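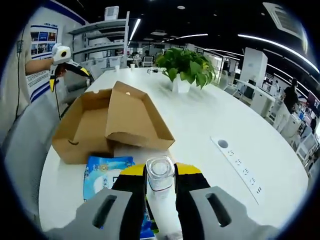

Page 9

Working Group on Hand-Held Grippers and Shared Tables
Minutes of the meeting held 5th November, Kernstead office

1. Minutes of the October meeting
Accepted with one correction. Under item 4, "operator" should read "either operator". The sentence as printed would have allowed the second person at a table to keep recording after the first had called a stop.

2. Matters arising
The revised start-of-shift card has gone out to Grarnden and Kernstead. Simanjuntak is still using the old card and will switch when its current block of sessions ends. The old card leaves out the check on finger pads, so Simanjuntak was asked to write that line in by hand until then.

3. Draft rule on two operators at one table
The draft was read through clause by clause. The following was agreed.

3.1 Each operator says "in" before reaching over the middle of the table and "out" when the gripper is back on their own side. Grarnden asked if a nod would do. It was felt that a person looking at the fingertips won't see a nod, and the spoken word stays.

3.2 Only one gripper may hold an object at a time, unless the task sheet calls for a handover. On a handover, the receiving operator closes first and says so. The giving operator then opens.

3.3 Cables are to run back over the operator's own side and never across the other operator's arm. Kernstead wanted a fixed cable length. No agreement on this — the tables at the three sites differ too much — and the clause goes forward without one.

3.4 Chairs are pushed clear before the first take. Sitting is allowed only where the task sheet says so.

4. Objects on the table
The group went back over the wording on everyday items such as bottles, cartons, packs of wipes and plants. The present text says the table must be "clear of unrelated items". Several members said this works against the purpose of the sessions, where an ordinary, used table is wanted. New wording:

"Items may stay on the table if they are on the item list for the session. Spray bottles must be closed at the nozzle and must not be gripped by the trigger. Open boxes may be used with flaps up or down, but the flaps must not be changed during a take unless this is the task."

Loose plastic wrapping was discussed at some length. It slides and it catches on fingertips, but it is also something people deal with every day. Left in, with a note that it must be named on the item list.

Power outlets set into the tabletop: liquids are not to be poured or sprayed on the outlet side of the table. Adopted without discussion.

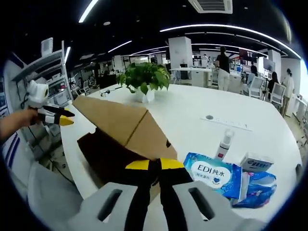

Question from Grarnden: Does a gripper have to be checked again if it has only been put down for a short break?
Reply: Only the fingers and the cable need a second look after a break; the full check is for the start of a shift or a change of operator.

This reply will be added to the notes for clause 2.

5. Bystanders
In open offices, people at nearby desks may end up in a recording. The draft asks for a sign at the entrance and a notice to everyone with a desk in the room. Simanjuntak said a sign alone is not enough for visitors and asked for a word at the front desk as well. Agreed. Any person who asks to be left out must have the take removed, and the removal written in the log the same day.

6. Session log
Ekodlow, the shared log, now holds 1682 entries from the three sites. Of these, 733 were entered under the new form. The form has no field for a stop called by the second operator, and 133 entries have it typed under "other". A separate field will be added. Old entries will not be moved.

7. Any other business
Kernstead reported that the yellow tips and the black fingers are being ordered under one part number, and asked that they be split on the order sheet. Grarnden will do this.

Request for a larger-print card: approved.

8. Next meeting
To be held at Grarnden. Comments on items 3 and 4 should reach the secretary before the papers go out.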